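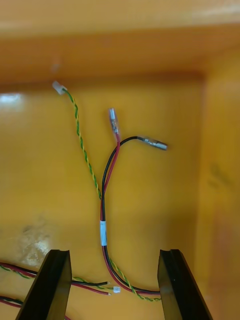

Grakonar Cell Rule Kit, second edition: a review

Aug 27, 2020

I have bought a lot of things for our harness picking cell, and this is the first one that came in a ring binder. The Grakonar Cell Rule Kit is a binder, 70 laminated rule cards, a roll of floor tape and a wall chart. It promises to turn a small robot cell into a well-run one. We have had it since February, and the wall chart is still up, so that already puts it ahead of the last consultant.

Some background on our shop. We pick short wire harnesses out of shallow bins and hand them over for test. Harnesses are terrible parts. A bracket stays a bracket all day, but a harness changes shape whenever you look away, and it makes friends with its neighbors. Most robot advice assumes brackets. Grakonar, to its credit, put a whole section of the kit aside for what it calls limp parts.

The limp parts cards are the reason to buy this. Card 12 says to grip on the taped or bundled section, never on a single branch. Card 13 says never to close on a terminal or a connector housing. Card 15 says that if a second part crosses under a finger, the robot backs off and tries a different approach. You may feel you knew all this. So did we, and we had it written down nowhere, which is how our night shift and day shift came to be running two different grip points on the same harness. One of them was on the twisted pair. I won't say whose.

The bin cards are fussier. Bins are to be one color per cell, wiped at shift change and checked for glare from the overhead lights. I rolled my eyes at the glare card. Then Ingeborg Voß, who runs our cell and doesn't roll her eyes at anything, tilted one lamp, and we stopped chasing a vision fault I had been blaming on the software for weeks. The card that bans loose scraps and cut ends in the pick bin is also right, and also widely ignored.

Now the complaints. The safety section is thin. It tells you to do a risk assessment, tells you again in bold, and then leaves you with a form that has 3 boxes on it. If you run a collaborative arm near people, you need the real standards and someone who has read them. Laminated cards won't get you there, and the binder should say so on the front instead of in the back next to the warranty.

Speed limits are given for "typical grippers." Ours are stepped fingers from Lammers and I have no idea if they're typical. I wrote to Grakonar and got a polite reply suggesting I consult my gripper supplier. Lammers suggested I consult the author of the kit. I have since introduced them to each other.

The sign-off sheets want a signature for every changed waypoint. We tried it. After over 3,000 picks and a week of signatures, Ingeborg cut it down to grip points and speeds only, and that has held up fine. I'd start there.

The floor tape peels. Buy other tape.

I also looked at the Undholm handbook before ordering. It's cheaper and better on guarding, but it has one paragraph on cables, and the paragraph says to avoid them.

Good: limp parts cards, bin cards, wall chart you can read from across the cell.
Bad: safety section, speed table, tape, a binder ring that bites.
Rating: 3 out of 5, or 4 if you pick wires for a living.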